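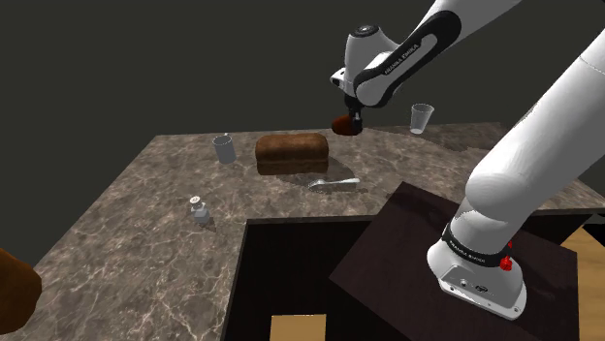

Fig. 1. A stone-patterned countertop in brown, beige and gray, with lighter veins.

Notes for week 4 - kitchen surfaces

Okay, so last time we got through flooring and I ran out of time before counters, which I was sad about because counters are my favorite! Please have the Pendlow handout next to you, the one with the price table on the back.

Let's start with marble. People fall in love with it in the showroom, and I get it, I did too. But marble is mostly calcite, and acid eats calcite. Lemon juice, vinegar, wine, tomato sauce - any of those can leave a dull spot, and that's called etching. An etch is damage to the stone itself. A stain is something that has soaked in. Students mix these up on the exam every single year, so put a star next to it. Sealer helps with stains and does very little for etching.

Granite is harder and shrugs off most kitchen acids. You still want to check whether it needs sealing, and the easy way is to leave a few drops of water on it for 20 minutes and see if the stone goes darker underneath.

Laminate is printed paper and resin on a board core. Good laminate can fool you from across the room (it fooled me at the Zitura showroom, and I teach this stuff). Look at the seams and the front edge first, then look for a vein that repeats.

Overhangs: my rule for class projects is that anything past 9 inches gets brackets. Your supplier may be stricter, so ask.

For next week, read the Diler chapter on edge profiles and bring a sketch of your own counter at home with the sink, the stove and every seam marked. Pencil is fine. Measure twice, please!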